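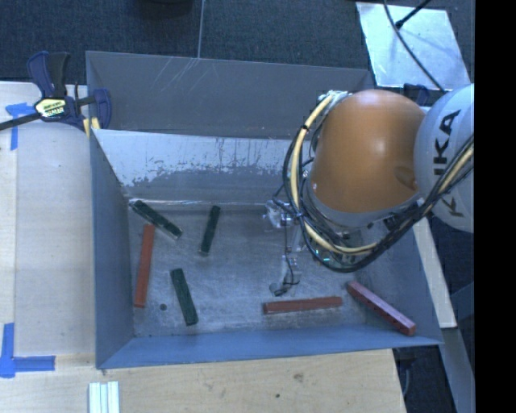
Red and green blocks in the grey metal bin.

Wiltitley road condition walk, with my comments
9 September 2022

Right, so the county wants every parish to hand in its own list of road defects before the transport levy goes to the vote, and I got Wiltitley. I've used their checklist as it came and scribbled under each heading. Cường Trương walked the north half with me and did the measuring, I did the moaning. Marks are OK, Watch or Fix.

1. Carriageway surface, Ferex Road
Fix. Worst stretch is outside the chemist, going downhill to the junction. The patch put in last April has sunk along one edge and you can feel it through the steering wheel. Cyclists are swinging out to miss it, which I don't like at all with the buses coming round. Deepest hole is by the second drain cover.

2. Carriageway surface, side streets
Watch. Mostly fine! Tumum Lane has that crazed look all over (like an old plate) but nothing has lifted yet. Cường thinks it has one more winter in it. I'd give it less.

3. Drains and gullies
Fix. Two blocked solid on Ferex Road, one with a small tree growing out of it. I've asked before, and I have the reference number if anyone at County Hall would like it: 3,624.

4. Kerbs and dropped crossings
Watch. The dropped kerb by the school is fine for a pushchair but there's a lip on the far side that would stop a wheelchair dead. Please could whoever reads this go and try it.

5. Signs and speed limits
Fix. The 30 sign coming in from Hầu Bridge is facing the hedge. It's been facing the hedge all summer. The repeater further on is fine, clean and easy to read.

6. Road markings
Fix. Give Way line at the bottom of Tumum Lane has worn away completely. The centre line on the bend is going too, put that down as Watch if you need to split them.

7. Footways
OK on the shops side. Other side Watch, tree roots again.

8. Hầu Bridge
Not inspected, it's the county's own structure and we were told to leave it alone. I'll only say that the parapet has a fresh scrape down it and the reflector post is lying in the nettles.

9. Street lighting
OK apart from column 505, which is out. We did this bit at dusk so I may have missed one that comes on late.

10. Bus stops
OK. Shelter glass all there, timetable up to date, bench a bit green.

Other comments
There's no box for money so it's going in here. Hạnh Khương's office says the levy would put 600 a year per parish into small repairs, on top of the main resurfacing. I'm for the levy, I've said so at the meetings, but that won't even cover the drains on Ferex Road, and I'd like the councillors to come and look at this lot before they vote on how it's shared out. I'm happy to walk them round. Bring proper shoes.

Items 1, 3 and 5 are the urgent ones. Cường has the measurements in his notebook and will type them up when he's back from his sister's.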